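Fault Technician, Hand-Held Grippers (2 posts)
Voston, Futgate site

Of 2,311 drawer runs recorded in May, 298 were rejected. Marker tracking dropped out while the jaws were closing. The cause is still open.

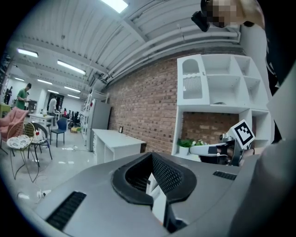
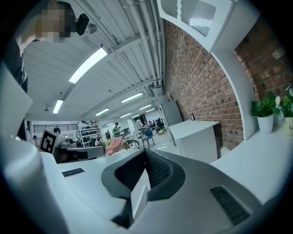
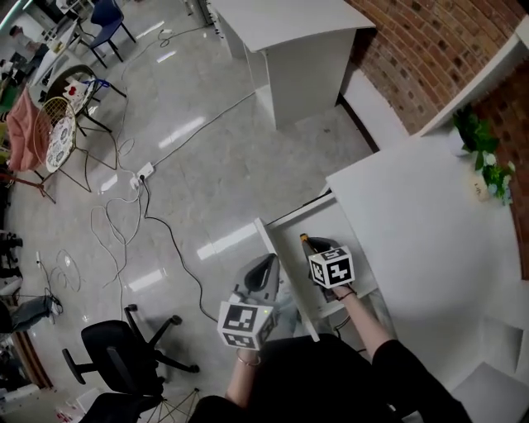 Jobs / Hardware and Test

You will repeat the failed runs with a gripper in each hand, log each dropout and check the marker mounts for play. Shifts are 8 hours. Bench repair experience required.

Report to Viera Jireš. Apply to Pylyp Kovalchuk by 9/12/24.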